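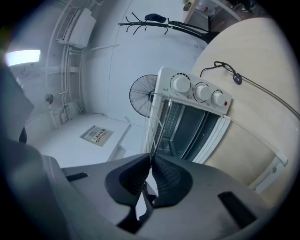 I put off cleaning my toaster oven until September every year, and then I get all worked up about it and do the whole table too. So, my routine! Unplug it, let it cool all the way, and pull the wire rack out first – it goes in the sink with hot water and dish soap while I do the rest.

For the glass door I mix 3 spoonfuls of baking soda with a little water, smear it on the inside and leave it alone for half an hour. Wipe with a damp cloth, then a dry one. The knobs get an old toothbrush around the edges (barely damp, please, you don't want water running in behind them).

Then the cord. Mine always ends up in a knot on the table, so I shake it out and loop it loosely with a fabric tie before I push the oven back. Leave some breathing room behind it, too.

A round wood table is a bit fussier. I go over it with a wrung-out cloth, always along the grain, and dry it right away. 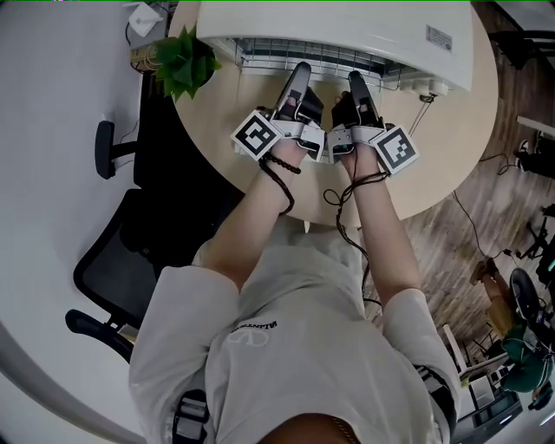

Britta Oltmanns wrote in that she skips the soap on her wood table and uses plain warm water, because soap left hers streaky by the window. I tried it last night and I'm switching – no streaks at all!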